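Waveo Work Table, Set-up and Care Guide

Section 4. Preparing the table top and placing the small bin

Read this section after the legs are fixed and before you put any other object on the table. The work takes one person. For turning the table over, please see Section 3, where two persons are necessary.

4.1 What you need

A soft cloth, clean water, a little dish soap, a spirit level and the small table bin. The bin is sold separately in the Villanueva shop, but any small bin with a flat bottom can be used.

4.2 Levelling

1. Put the table in its final place. Leave a space of 2 cm between the table and the wall, so the edge does not rub on the paint.
2. Lay the spirit level in the middle of the top, first along the long side and then along the short side.
3. Turn the foot at the lowest corner to the left until the bubble stays in the centre.
4. Press with your hand on each corner. If the table rocks, repeat step 3 with the foot at the opposite corner.

Note: On a carpet, check the level again after one week. The feet go down a little under the weight.

4.3 First cleaning

1. Remove the protective film. Begin from a corner and pull slowly, with the film low and near to the surface.
2. Mix a few drops of soap in water which is not hotter than 40 degrees.
3. Wipe the full surface with the cloth, in straight lines, from the far edge towards you.
4. Wipe again with clean water only, and dry with the other side of the cloth.

CAUTION: Do not use scouring powder, steel wool or cleaners with bleach. The matt finish becomes shiny in the places where it is rubbed hard, and this cannot be repaired.

Small dark specks are easily seen on a white top. Most of them are dust or crumbs and can be taken away with a dry cloth. If a speck stays, put a wet cloth on it for some minutes and wipe again. Do not scratch it with a knife or with the fingernail.
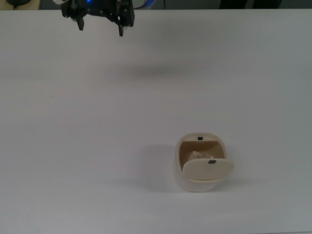
4.4 Placing the bin

1. Wipe the bottom of the bin. Sand or grit under it can scratch the top when the bin is moved.
2. Put the bin on the side of the hand you write with, where your sleeve will not catch it.
3. Keep it well away from the edges of the table.
4. Sit down and reach for the bin without looking. If your arm must stretch, bring the bin nearer.
5. When you want to change the place of the bin, lift it. Do not push it.

Note: The bin is intended for dry waste, for example pencil shavings, paper pieces and thread ends. Tea bags and fruit peel should go to the kitchen bin.

CAUTION: Never put matches, cigarette ends or used batteries in the table bin.

4.5 Emptying

Empty the bin before it is full to the rim. Wash it by hand with the same soap water as in 4.3 and let it dry completely before you return it to the table. A damp bin can leave a ring on the surface. If a ring has appeared, see "Marks and stains" in Section 6.

4.6 Spare parts

Feet, foot caps and protective film can be ordered by post from Waveo, Spare Parts, Firidville. Please write the part number with your order. For the foot with cap the number is 132.

Text of this section revised 7 October 2020 by Wilmer Carhuamaca.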